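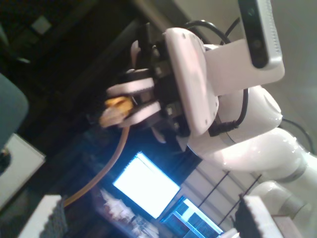 Figure 1. The Molton cell arm with the two-finger gripper closed on the yellow test piece. The camera sits on its bracket over the wrist.

Student Projects | Automation Lab | Final Reports

Setting Up and Looking After the Molton Cell
Kurniawati Rahman and Rūta Paju
Handed in 21 January 2022

1. What we set out to do

When we took over the Molton cell in October, it could already move and it could already grip. What it couldn't do was get through an afternoon without stopping. The arm would halt partway through a move, the camera picture would drop out, and whoever was on shift would restart everything and hope. Our project was to find out why, fix what we could, and leave behind a setup routine the next group can follow. We had a great time with it - neither of us had ever been allowed to take a robot wrist apart before!

2. The cable problem

We started with the software because we both like software. That cost us two weeks. The logs showed the camera disconnecting only when the last joint was turned far to one side, and Rūta finally said we should just watch the wrist and stop reading. We jogged the joint slowly by hand control, and the picture died at the same angle every time.

The camera cable had been tied too close to the connector, so at the end of the joint's travel it pulled on the plug. We cut the ties, gave the cable a bigger loop around the wrist, and tied it again farther back along the arm. The rule we wrote on the cell door is simple: turn the last joint to both ends of its range before you tighten anything. If the loop goes tight or rubs, start over.

After that we ran 80 full pick cycles and the camera stayed connected for all of them. We may have cheered.

3. Fingers and gripper

The white fingers are the part that gets changed most often, and the screws had been tightened by feel by many different people. One finger sat slightly lower than the other, and soft pieces rolled out of the grip. We took both fingers off, wiped the mounting faces, put them back with the gripper nearly closed on a flat shim, and tightened the screws a little at a time, going from one side to the other.

We also lowered the closing force to 60 percent in the Perano control program. At full force the yellow piece got squeezed so much that its tip pointed somewhere new on each pick, and that ruined our placing tests. Hard parts still need the higher setting, so there are now two saved profiles.

4. Camera calibration

Anytime the camera bracket is loosened, the calibration has to be done again. We used the Rätsep board from the supply cabinet and took pictures from many wrist positions. Our first try was bad - we had kept the board nearly flat to the camera in every shot. Tilting the wrist more between shots helped a lot, and our final placing error was under 3 mm over the part of the table we use.

5. Care routine

Before each session: look over the wrist cables, wiggle each finger gently, and run one slow cycle with a hand on the stop button.

Every 3000 cycles: take off the fingers, clean the gripper, check the bracket screws, and recalibrate if any of them turn.

The cycle count is in the Bustow logbook on the shelf. Please write in it! The pages from before October are mostly blank, and we would have loved to know when the fingers were last changed.

6. Still open

The test piece drags a long cable of its own, and on wide moves to the left we had to slow the arm down so the cable wouldn't swing. We think a better path would fix this without losing speed, but we ran out of lab time. Kurniawati has a half-finished version saved in the project folder under "wide_left", with notes on the waypoints she tried.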